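Wundine refill scheme passes 2490 bottles

Last updated: October, 4:15 p.m.
38 shares | 5 comments

What a month for the refill shelf in Wundine! Households have now brought back 2490 empty bottles to the Drostgate store on Chmielewska Street, and the town's smallest recycling idea is starting to look like one of its best.

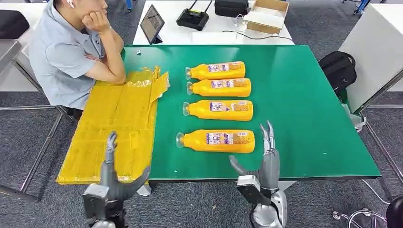 Issue 124, p. 13

The scheme is simple. Bring in a clean plastic bottle, cap and all, and get money off a refill of soap, shampoo or detergent. It began with one shelf by the door and has since spread to 13 shops, with the bakery on Triltau Road the latest to sign up (yes, a bakery – they take the empties and hand out the vouchers with your rolls).

"I thought we'd get a few bags a week," said Amber Ashworth, who started the scheme. "Now people stop me on the bus to ask where the nearest drop-off is. I love it."
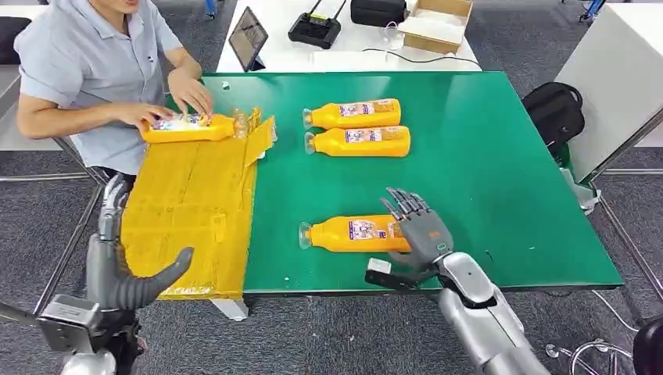 A yellow-orange bottle in hand, with three more on the green tabletop.

Schools have joined in too, and the fifth graders at Triltau Elementary brought in 124 bottles in a single morning, which must have been quite a sight on the walk over.

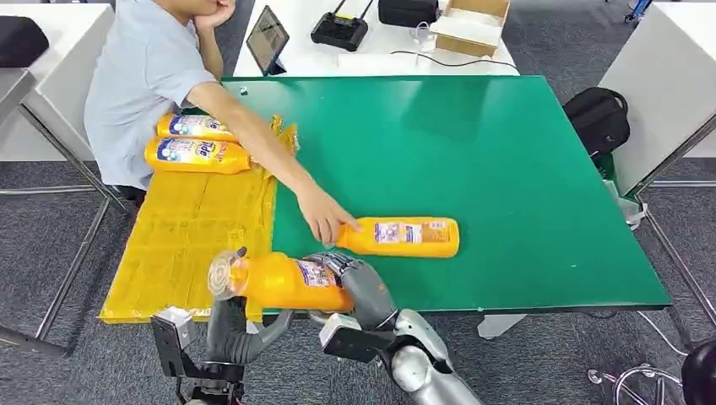 The next step is a refill van for the villages east of town, where the nearest shop can be a long drive. Abelardo Ñahui will be at the wheel, and he has already picked out five stops. He hopes to add evening hours as well, for people who work late. Route cards will be at every drop-off shop before the van's first trip.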